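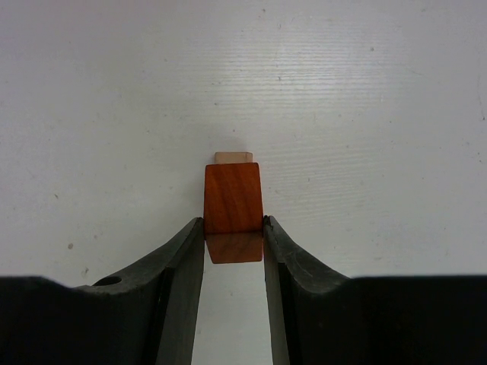

Subject: Re: [Juvard-users] Open day at Ullmont, block stacking station

On the list last week, someone from the Cesivia plant wrote:

> We could only send one person to the Ullmont open day in June and she
> missed the afternoon session. Can anybody who stayed say how the
> stacking demo was run? We are thinking of doing something like it for
> our own visitors and would like to know what table and what parts
> they used, and how long each group got.

I stayed until they closed the doors, so I can answer most of this.

The station was one arm with a two-finger gripper and a camera at the wrist, so you could follow the grip on a monitor while the arm worked. The table was plain white. The parts were wooden blocks, some a dark orange-brown with strong grain and some very pale. The pale ones were harder to pick out against the white, and the Ambrosio people running the station said they would put down a gray mat next time. I would do that from the start.

Visitors came in groups and each group got 15 minutes. First the operator did one pick by hand with the pendant, then the arm ran the same pick on its own, then anyone who wanted to could move a block and let it try again. The last part was what people stayed for. They had a counter on the wall and it stood at 106 picks when I left. There were 2 drops that I saw, both when a block had been set down at a steep angle to the fingers.

Grip force was set low and they did not change it all day. The fingers were the standard black ones. I asked about rubber pads and was told they had tried them and taken them off again – the blocks stuck on release.

Two things for Cesivia to plan for. The monitor was too small for anybody past the second row. And the fence was 900 mm from the table, which felt close with kids leaning on it. They had a person standing there the whole time.

I have the handout with the table layout and can scan it if it is of use. It does not give the pick program, only the positions.

> Also, was there parking?

Yes, behind the building, but it was full by 10.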